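Table & shelf group – minutes, 2019-04-06
Lekley house, back room. Started late, 15 min.

**1. Last minutes**
Read, agreed. One fix – January minutes said the Gamage shelf was "done", should say "ordered". Changed.

**2. The white table**
Long one. Stays where it is, against the plain wall. Proposal to turn it sideways – no, blocks the door. Agreed that the back edge is for things that stand up and the front is kept free for plates and whatever people are working on. Same rule for the side table when it comes.

Items for the back edge, as of today:
- water bottle, the green label one
- small deer picture, black frame
- red book with the gold emblem, cover facing out

Question whether the book should lie flat. Split on this. Standing looks better, lying flat is safer. Leave standing for now, look again when the bookends come from Plulska (ordered, 18 dollars the pair, no delivery date yet).

Deer picture – hang it or lean it? Lean. No new holes in that wall until Hadis has confirmed about the paint.

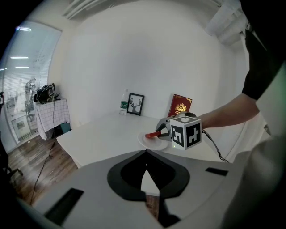 *Item 2 – white table, back row and plate.*

**3. Plates and small pieces**
Small pieces go on a round white plate, not straight on the table. Same for the red flat ones. Too many ended up on the floor last month and two were never found. Plate goes back to the kitchen at the end, washed. Somebody to write this on the card by the door.

Kitchen has 21 of the white plates, we can keep two in here. More than that and meals run short. Asked if we could buy our own – yes if under 30 dollars, Gamage may have seconds. To be checked.

**4. Bottles**
Capped if they're on the table. Agreed withuot discussion. Bottles left overnight get emptied and put in the recycling, whoever's they are.

**5. Gamage shelf**
Still not here. Second call made, was told "next week" again. If it hasn't come by the next meeting we cancel and ask Hadis for the narrow one insted. Narrow one would fit left of the door, measured it twice. Color not decided – white or the pale gray. White ahead on a show of hands.

**6. Any other business**
- Window latch stiff. Oil in the cupboard, needs doing.
- Box of frames from Lekley upstairs – sort through before anything else gets bought.
- Tape on the floor near the radiator can come up now.

**Actions**
- Card by the door, new wording – open, needs a name
- Ask Gamage re plates and the shelf in one call
- Hadis, paint – chase
- Bookends, pick up from Plulska when they ring
- Latch

Next meeting same room, same time. Bring the shelf measurements.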